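Home Talks Notes Contact

Speaker notes: Shelf order in a small grocery
Alasdair Drummond, Drulberg Retail Evening, 4th May

Say hello, thank Kudden for the room. Ask who runs a store under 200 square feet. Wait for hands.

Start with the back room at Tosh Street. When I took over the lease there were 119 lines on the stock sheet and I couldn't find half of them. The sheet was alphabetical by supplier. The shelves were in whatever order the last delivery had come in. Every Saturday-type rush meant one of us in the back with a flashlight.

What we changed first was the sheet. It now follows the walk: door, left wall, end bay, right wall, cooler. If you move a shelf, you move the lines on the sheet the same day. Takes 10 minutes.
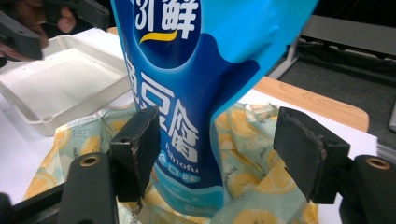 Second change was dates. New stock goes behind old stock, always, including when the store is busy and the box is already open. I used to put this off until closing and it never got done. Show the Brurkix date sticker roll, pass it along the front row. Stickers go on the shelf edge with the earliest date in that row. Whoever fills the row rewrites the sticker.

Pause for questions on dates. Someone will ask about bread. Bread is daily, no sticker.
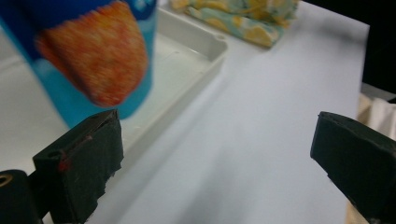 Third point is grouping. We had everything by type, so all the chips together, all the crackers together, and customers still asked where things were. People mostly look for a color they remember. They don't read much from six feet away. Look at the one on the screen: it's badly blurred and you still get dark blue at the top, turquoise under it and a big orange-red patch. That is enough to find it again. So when two packs have nearly the same colors, don't stand them side by side. Put something plain between them. We had fewer wrong items brought to the register after that, going by the returns book.

Fourth, the slow row. Pick one shelf at knee height and put anything there that hasn't sold in 40 days. Check it in August, before the fall orders. Whatever is still there gets marked down and dropped from the sheet. I kept a brand of pickled beets going for two years out of loyalty to the rep. Don't.

Skip this part if running late: cooler layout. Milk at the back, drinks at the front, eggs on the second rack. The handout has the drawing.

Handouts are by the door. Blank walk-order sheets on the last page, copy as many as you like. Questions, then chairs have to be stacked before we leave.

10 shares | 2 comments

Contact: Drulberg Retail Evening | © Alasdair Drummond | Back to top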